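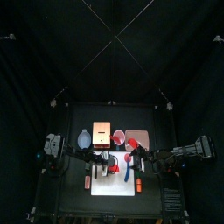 Getting fold creases and lint out of black cloth drapes

Last updated 9 September 2022
Reading time: 8 minutes

Jhonatan Villca

I help look after a small hall in Clatham that gets used for plays, school concerts and the odd wedding. We have a set of black cloth drapes that go along the back wall and both sides. They were bought used, before I got involved, and the only paperwork I have is a packing slip from Brolgate with the word "Prullex" on it, which I take to be the name of the fabric. No fiber content and no care label on any of the panels I've checked. It feels like a thick brushed cotton, dull on one side and a bit smoother on the other.

Two problems. First, they were folded into plastic tubs and left in a storage room since last July, and now every panel has a grid of hard creases in it. Under the stage lights the creases show up as gray lines. Hanging them for a week did almost nothing. Second, they are covered in lint and what looks like pet hair. I went over one panel with a sticky roller and used the whole roll before I got halfway down.

Each panel is 11 feet tall, so ironing them on a board isn't something I want to do. Can they go in a washing machine? A dry cleaner in town quoted me per pound and it came to more than I'd like to spend on used cloth. I have a cheap handheld garment steamer, a shop vac and access to a large clothesline. The next booking is in 17 days.

m_ostrander

Don't wash them until you know whether they're flame treated. That is the main thing. Most stage cloth sold in the US has been treated to resist fire, and on a lot of cotton fabrics the treatment is a salt that rinses out in water. If you wash it you get clean drapes that no longer meet the rules for a public hall, and you would have to pay to have them treated again. Look along the bottom hem and the top webbing on the back side for a stamp or a sewn tag. Sometimes it's only on one panel of the set. It may say IFR, DFR or just FR. IFR means the fiber itself resists fire and it will normally stand up to washing if the maker says so. FR usually means a topical treatment, and water is bad for it. If there's no tag at all, call Brolgate with the slip number and ask. They may still have the order.

If you can't find out, treat them as FR and keep them dry. Your fire inspector can tell you what paperwork the hall needs. You may have to get them tested anyway if there's no certificate on file.

For the creases, weight and time do more than a steamer. Hang the panels at full height with the ties at the top done up evenly, then put chain or a length of pipe in the bottom hem pocket if there is one. If there isn't a pocket, spring clamps along the hem will work, but put a scrap of cloth under the jaws so they don't leave marks of their own. A week with no weight won't do much, as you found. With weight it's a different story, and damp weather helps.

Steam only the lines that are left after that. Work from the back of the cloth, top to bottom, and keep the head moving. A lot of steam in one spot can leave a ring on treated cloth, where the salt moves to the edge of the damp patch and dries white. Test a corner that will be behind something. Don't lean on the cloth with the steamer head either. It flattens the nap and you get a shiny patch that is worse than the crease.

For lint, use a vacuum with an upholstery brush on low suction. Always stroke in the same direction, downward. Do it before you steam, or you'll set the hair into the nap. Sticky rollers are fine for the last few bits and a waste of money for anything else. A dry rubber squeegee or a clean rubber dish glove pulls pet hair into clumps you can pick off by hand.

garnet_hill_sue

I put mine in the dryer with a wet towel and they came out fine. Mine were bedroom curtains though. Also try a lint brush, the red velvety kind.

pdelacroix

Agree with the post above about not washing them. Our church group did, in a front loader at the laundromat, and the panels shrank 8 inches and not evenly, so now the hems go up and down across the stage. We had to sew a strip of black twill along the bottom. We bought the twill at Kusuma and it isn't quite the same black, but you only notice with the house lights on.

Once yours are flat, don't put them back in the tubs. Roll each one on a cardboard carpet tube with the face side in. Carpet stores throw those tubes away and will give you some if you ask. Slip an old bed sheet over the roll and tie it at both ends. If you don't have room for long tubes, stuff the panels loosely into canvas laundry bags. You get a lot of soft wrinkles that way, but they hang out overnight. It's sharp folds under pressure that stay in. Plastic also holds moisture, and cotton that has been shut up damp will get a mildew smell that is very hard to get rid of.

Write the height and width on the outside of the bag with a tag. Saves unrolling three of them to find the short one.

Viewed 3897 times

Contact us | Copyright 2022 | Back to top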